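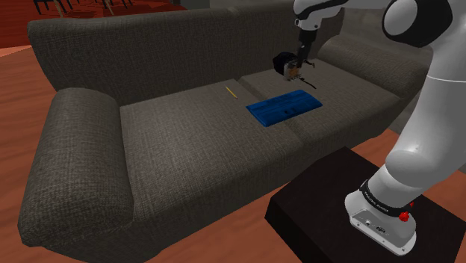 Predby, November

Kerttu Peltonen had money for one arm and no money for a sofa, so the sofa stayed in the simulation. The blue thing lay on it, and the yellow stick near it, and the white arm reached over the sofa from the right.

"Wuvine asks 1,657 a month," she said to her brother. "Pletent asks 691, but the gripper is extra."

"How much extra?"

"They will write to me."

He looked at the screen for a long time.

"It is a nice sofa," he said.

She opened the budget again and moved the gripper to next year.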